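Filed under: Robotics / Demo notes / Snack counter

# Stalivstead open day: snack counter demo, README

Hi! If you found this folder through the sign-up sheet at the open day, welcome. I'm Mỹ Tăng, I wrote most of the demo script and I was the one standing by the table talking too fast. This README is my attempt to write down what we showed, what's in the folder, and what I'd want you to know before you go poking at the files. It's part data card and part diary, and I've given up trying to separate the two.

## The short version

- **What:** tabletop pick-and-place with a two-arm robot, on a pretend snack counter
- **Where:** the ground floor room at Stalivstead
- **Task name in the files:** `filali` (the counter task), with a smaller side task called `plasinham`
- **Episodes kept:** 66
- **Control rate:** 15 Hz in the logs
- **Cameras:** wrist views, plus a fixed one that takes in the table
- **README last touched:** Aug 5, 2026

## What we were trying to show

Most people who come to an open day have seen a robot arm do something with colored blocks. Blocks are great for testing and really dull to watch, so back in February we started building a task out of things you'd find next to a cash register. The visitor calls out an item, I type it in, and the robot tries to put it on the tray in the middle. That's the whole game!

The display went through a few versions. Our first one was a flat row of items on the table, and it was too easy and also looked like a yard sale. A clear stepped stand is a lot more fun. It looks more like a shop, and it gives the depth estimate a hard time, which I was secretly hoping for (clear plastic and overhead lights, good luck to all of us).
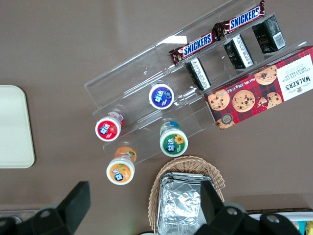

The requests people made were much looser than what I'd planned for. I had a nice tidy list of product names, and then the first kid in line asked for "the cookie one." Fair enough. Someone else wanted "gum, but the strawberry kind," and a retired couple had a long talk with each other about shortbread before asking for a Snickers. I've kept those requests as typed, spelling mistakes included, in `requests.txt`. Please don't clean them up. If you need a neat version, make a copy and clean up the copy.

The gum bottles are where I'd start if you want to look at language. They're all Extra (益达) and nearly the same shape from above, so the lid is doing most of the work: color, fruit picture, flower picture. People used the color most often and the fruit when they were feeling friendly. The one with the flower got called "green," "the sunflower," and "the daisy," all for the same bottle, and I think all three should count as right.

## How an episode goes

1. We set the table by hand. No measuring, we just put things back more or less where they go.
2. The operator types the request and presses start.
3. The arm moves to a look position, then goes in for the item.
4. The item goes on the cream tray, or it doesn't.
5. The operator marks the result and adds a note if there's something to say.

Step 5 is the one I'd like you to be careful with. There were two of us marking, and we didn't agree on what a "good" place was until we'd been at it for a while. I was soft on the robot. My coworker was not. If an item ended up half on the rim, I'd write `ok` and he'd write `fail`, and both of those are in the early files. The `marker` column tells you whose opinion you're getting.

The look position matters more than I expected, too. We added a short pause there so visitors could see what the wrist camera was seeing on the side monitor, and that pause turned into everybody's favorite part. People leaned in to read the labels off the monitor when the real things were right there on the table. I did it too, all day.

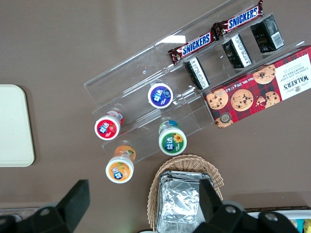

If you're training on this, you'll probably want to trim those pauses. They make for long runs of nearly identical frames, and a model that learns from them may decide that hovering is a perfectly good way to spend its time. There's a `hover` flag in the index for that. I set it by hand, so expect a few misses, and if you find one please tell me the episode name and not "somewhere near the end," which is what I got last time and I still haven't found it.

## What's in the folder

- `episodes/` has one subfolder per try, with joint positions, gripper state and video
- `requests.txt` has what people asked for, one line each
- `index.csv` has the result, the marker, the hover flag and the notes
- `setup/` has my table sketch, which is ugly but correct
- `old/` is stuff I was told to delete and couldn't

Video is stored per camera, so you don't have to pull everything just to look at the fixed view. The clocks were synced at the start of the session and then left alone. I checked a handful of episodes at the end and they lined up fine by eye, but I wouldn't build anything fussy on top of that.

Gripper state is saved as a single opening value for each hand. No force readings. We had a go at estimating squeeze from motor current and the numbers were so jumpy that I left them out.

## The side task

`plasinham` is the sandwich one. It was meant to be a backup in case the snack stand gave us trouble, and then it got its own little crowd. One arm works out of a wicker basket while the other one keeps clear, or that's the idea. Soft things are a whole different mood from boxes and bottles! A box gives you a flat side and a wedge gives you a point and a lot of opinions about which way up it should be. Our grasp planner likes straight edges, so I had to write a special case for it, and you'll find that in the config with a comment I'm not proud of.

We also got asked a lot about why there are two arms if the task mostly needs one at a time. Reach, mainly. One side covers the stand and the other side covers the basket, and they share the tray in between. We'd love to do proper handovers, but that wasn't part of this demo and there are none in the data.
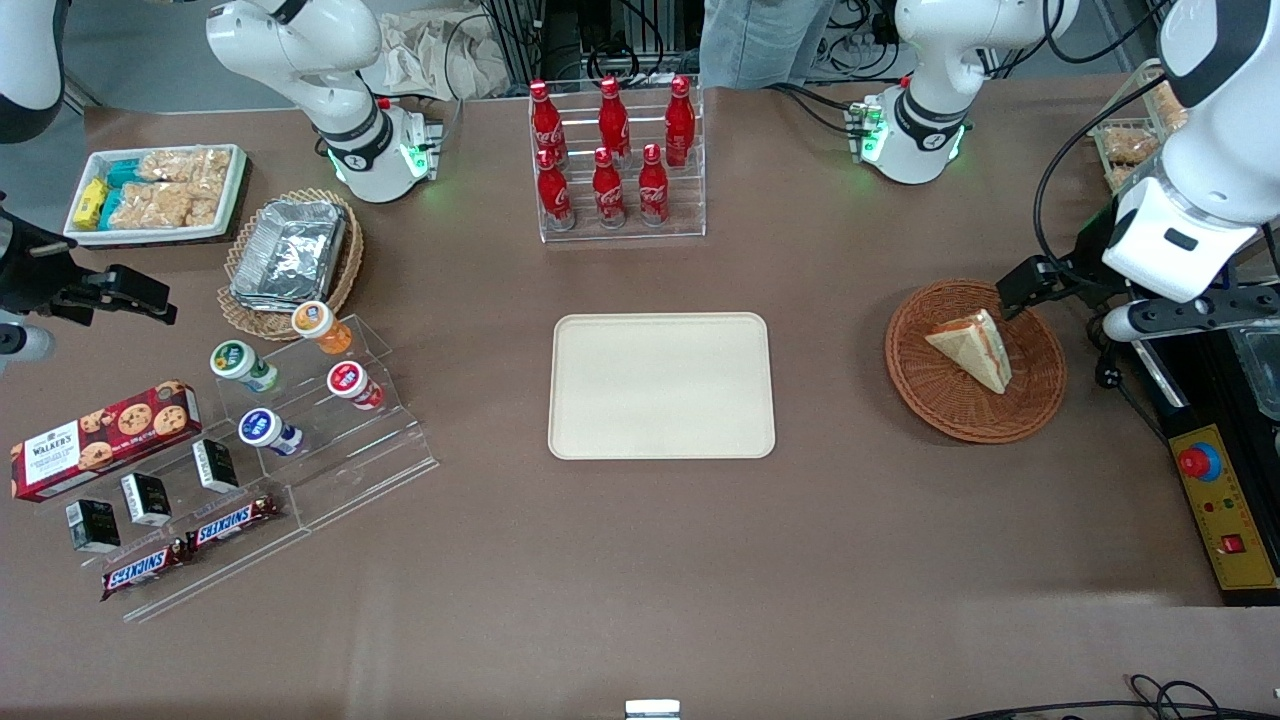
*The counter from the fixed camera: snack stand on the left, Coca-Cola rack at the back, cream tray in the middle, sandwich basket on the right.*

## Known problems

- **Glare.** The stand throws bright patches that move when the camera moves. Some of the depth maps have holes there. I've left them as they are.
- **Similar items.** The small black boxes look so much alike that I labeled them by position. If you want to tell them apart by their print, you're on your own.
- **Small text.** Big logos read well from the wrist. Fine print mostly doesn't.
- **Chatter.** Audio was recorded and then removed. If you find any left in a file, let me know and I'll pull it.
- **One room, one table.** Everything was shot with the same brown tabletop and the same lights. A model that does well on this may be very surprised by a white desk.

## Questions I got more than once

**Can I use this for my class?** Yes, please do. Just keep this README with it so your students know about the markers and the pauses.

**Did the robot learn the task by itself?** No. It was driven by a mix of scripted moves and a small policy we trained on teleoperated tries. The index says which was running.

**What's the 2,000 in the config file?** That's the timeout for a grasp try, in milliseconds. It should've had a unit next to it. I know.

**Is Drarnarico a person?** It's the name of the planner! It came with the code when I joined and I've never gotten a straight story about it. The log files shorten it to `drar`.

**Will there be another open day?** I'd like one. If we do it, I want drinks in the request list from the start, and a bigger monitor for the wrist view, and somebody else doing the typing so I can talk with people for longer than it takes to reset the table.

## Getting in touch

Leave a note on the project page, or grab me at Stalivstead if you're in the building. Put the episode name in the first line if it's about the data. If you built something with the counter task, even something small and broken, send it over, I'd be so happy to see it.

We use cookies to remember your settings and to count visits to this page. By continuing to browse you agree to our use of cookies. Manage preferences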